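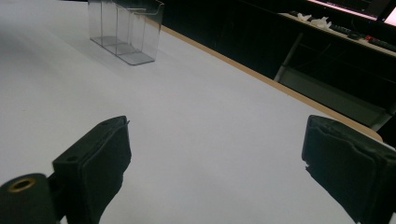
Clear acrylic box on the white table.

Closville Seed Swap List - README

Hello! These are the files for the seed list I keep for our swap in Closville. It began as a spreadsheet on my laptop and people kept asking me to email it to them, so now it lives in a folder that anyone can download. If you've grown a bean in Arkdale or Ilemano in the last few years there's a decent chance it's in here somewhere.

What's in the folder

seeds.csv - the main list, one row per packet, over 600 rows
growers.csv - first name or nickname, town, and what sort of soil they've got (if they told me)
notes.txt - everything that wouldn't fit in a column, in no order at all
old/ - the first two versions, kept so I can check when I've broken something

Columns in seeds.csv

There are 17 of them, which is too many, I know. The ones you'll want are name, type, year_saved, town, sown, up and comments. The "sown" column is how many seeds went in and "up" is how many had come up 18 days later. I picked 18 because that's how long I was away the first year (peppers are slow, so don't be too hard on them). If "up" is blank it means no count was sent in. If it's 0 then it really is nought, poor things.

The "type" column is bean, squash, tomato, pepper, leafy, root, herb, flower or other. Sweetcorn is under other. I keep meaning to give it its own type and then I think about all the rows I'd have to change and go and put the kettle on instead.

Names are a muddle

People call the same bean all sorts of things! I've typed names exactly as they were written on the packet and then put my best guess in "same_as". Lautaro Gallardo went through all the squashes for me and fixed a lot of those guesses, so trust the squashes more than the beans. The one called Ledesma is a tomato in Arkdale and a climbing bean in Ilemano, and as far as I can tell they've both been called that for years. Please don't merge them. I did once and it took me an evening to undo.

Things to watch out for

Years before 2 swaps ago are mostly from memory.
Some packets say "last year" and I had to work out which year that was.
Squashes cross like mad if you grow two kinds near each other, so the name tells you what the parent was and you may get a surprise.
The file is saved with commas, and a few comments have commas in them too. They're in quote marks and should open fine, but shout if your columns go wonky.

Using it

Help yourself. Print it, pin it up in the shed, make a better one. If you pass it on, please leave the growers' names as they are (some picked nicknames on purpose). I'd rather you didn't use it to sell seed, as people gave these away for nothing.

Adding your own

Send me your rows in any form you like - a photo of a notebook page is fine if I can read the writing. Nahuel Cáceres checks new rows before they go in and will probably write back to ask what year they are, so put the year!

Changes

March 2025 - added the Ilemano packets, fixed the herb spellings, took out a carrot that was in twice.

Still to do: sweetcorn.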